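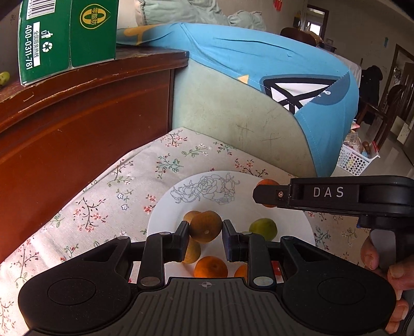
Thodoris Lazaridis says you never pick a pear ripe, ever, and he'll argue it at the market in Resbridge until they start folding the tables. Pick it hard. Let it finish indoors. He's lost whole trees to waiting.

So why does everyone still wait?

Partly the supermarkets. Fruit comes in looking perfect, we learned to shop with our eyes. A dull skin gets left in the bin. Yaowalak Siriwan runs the Duangkaew stall two rows over and keeps her ugly stuff in a crate under the counter, for the regulars. Half price. Gone by 9 most mornings. "They smell it first," she told me. "The new people never smell anything."

She's right, I didn't. Bought four shiny ones my first visit and they tasted like wet cardboard.

Trarwood, up the hill. 34 acres, old trees, bad road. Somkiat Ratanaporn drove me round it in November with the heater stuck on. There were 621 trees on the last map, he thinks fewer now, a storm took the bottom corner. Nobody has the money to replant, and a young tree wont pay you back for years. He talks about his father's ladders a lot. Three-legged, heavy as sin, still in use.

The russets are what he wants to save. Rough skin, sweet, ugly to most buyers. They keep into winter if the shed stays cold and you check them. One soft one will take its neighbors with it. His shed check is 2 times a week, by thumb, up near the stem. Not the belly. By the time the belly gives, the core's already mush.

Sherif Kabbaj bakes with the ones that fail the thumb. Brown sugar, butter, hot oven, no recipe he'd admit to. I had it standing up in his kitchen at six in the morning and burned my tounge. Worth it.

What happens to Trarwood next is anyones guess. Sarkis, the packing outfit down in the valley, wants one size and one color, and pays late. The market pays cash but it's small. Somkiat would like a third way and hasn't found it. A farm school maybe. Cider, everybody says cider. He doesn't drink.

He sent me home with a bag of hard green ones and told me to leave them alone til they smelled like something.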